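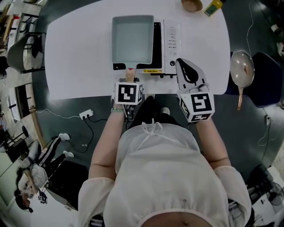 Left gripper on our hand-held pair keeps losing its grip on round handles
The pair is a Sullero set, two hand-held grippers with a marker cube on each, and we use them for recording kitchen tasks. The right one is fine. The left one closes fully but thin handles turn in the jaws as soon as there is any weight on the far end. The wooden handle on the rectangular pan is the worst, and it's the one we use most, on and off the induction hob. I've cleaned the pads with alcohol and tightened the two jaw screws. Is it pads or linkage? It has done up to 400 recordings.
Posted by panhandler19, Jan 20, 2019

Babita Singhal
Sounds like pads. Close the jaws on a strip of paper and pull. If it slides out at the tip but holds near the root, the pads have worn unevenly and cleaning won't help. Replace both sides together. Ours are the Vinorer ones, part 1309, and they need a day for the glue to set. If the paper holds everywhere, take the cover off and look for play at the trigger pin. Try not to knock the cube while you do it - if it shifts on its mount you'll have to calibrate again.

tk_nkuna
had the same, wrapped the jaws in tape. works ok

Satilley
Tape leaves gum on the handle after a while. Agree with the paper test. Also swap hands for a few goes, as you may just be squeezing less with your left.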